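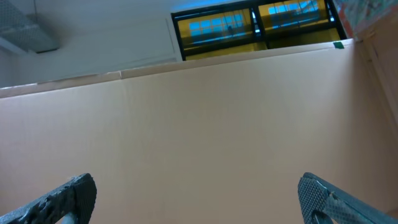

Wrist cam view, fingers open, cardboard dead ahead. One finger is a lot more chewed up than the other.

Torner open day – anyone else go?

palletjack_lou
Posted December 2021

So I finally made it to the Torner open day, the one they'd been pushing back since September. Took the early slot, which was a good call, the parking lot was a mess when I left. They had 4 stations going and I spent most of my time at the cardboard one, partly since my day job is packing and partly due to that being where the coffee was.

The arm was working on box flaps and big loose sheets. Soledad Cervantes ran the demo and she was great, she let people stand right next to the monitor with the wrist camera on it and ask whatever they wanted. I grabbed the picture at the top from the wrist feed. You get the two gripper fingers coming up from the bottom and then pretty much nothing but cardboard until you hit the window. Kind of a funny way to see a room you're standing in!

She did 20 tries while I was there and I thought it did really well. It would come in, stop, think a bit, then go for the folded edge. Anyone else make it over?

grethe_e
I was in the afternoon group. Liked it less than you did. By then they had the arm on its third sheet and it kept pinching in the wrong spot and bending the corner. I asked what the success rate was and got a very friendly answer with no number in it.

Also your picture is a nice one but look how little there is to grab. Big flat tan surface, nothing on it except that bit of green tape near the top right. I'd want to know if the tape is a marker. If it is, the demo is a lot easier than it looks.

palletjack_lou
Ha, I didn't even notice the tape until you said it. I figured somebody just taped a box, like people do. But fair question.

mixedcase_pat
I asked about the tape! Different table but same green. Chandrasekhar Sastry (tall guy, does the software side) told me the vision doesn't use it for anything. Take that for what it's worth, I didn't see the code.

What got me was the fingers. Zoom in on the tip of the left one, all rough and flecked. The right one has that neat little textured pad on the inside. I run two Gullitz grippers at work and we swap pads when they look half as beat up as that. Wouldn't you put fresh ones on for company coming over?

grethe_e
I would. On the other hand I kind of respect that they didn't.

oldtimer_wirance
Ex Wirance here, so salt to taste. Cardboard is a miserable thing to demo. It flexes, it creases where you don't want it to, and every sheet is different. In the picture there's a little crack in the surface by the left end of the fold and a faint crease running down from the edge. You pull on a sheet like that and you can't be sure it bends where you planned. We gave up and used suction. Suction is boring and it works.

mixedcase_pat
Suction works until the board is dusty or somebody ships you recycled stuff with a surface like a sweater. We've been around on this before, in the Palacios thread – I still say fingers for flaps and suction for flat sheets.

oldtimer_wirance
And that's a flat sheet in the picture, so we agree.

mixedcase_pat
It has a folded edge!! Right across the top, there's a lighter strip where the fold is. Something to pinch. I will not be agreeing with you today.

palletjack_lou
You two should've been there, you'd have had the whole room going. For what it's worth she went for the fold every time I watched.

Other question, did anybody get what was up with the windows? They come out really yellow on camera, with bright blue windows on the building across the way. I didn't think to ask while I was there.

mixedcase_pat
Tinted glass or white balance, would be my guess. If it's white balance I'd expect the wall to be off too and it looks pretty white to me. Maybe a touch blue.

leonie_p
Léonie Pruvost here, I helped with sign-in at the open day. I can't speak to the windows, sorry, but I passed the tape and success rate questions on to Soledad and she said she'd rather answer by email than have me get it wrong. Her address is on the handout. There were 2 handouts, you want the one with the station map.

grethe_e
Thanks, will write to her. Is there going to be a spring one?

leonie_p
Not decided yet. I'll post in here when I know.

oldtimer_wirance
If there is, bring a suction cup.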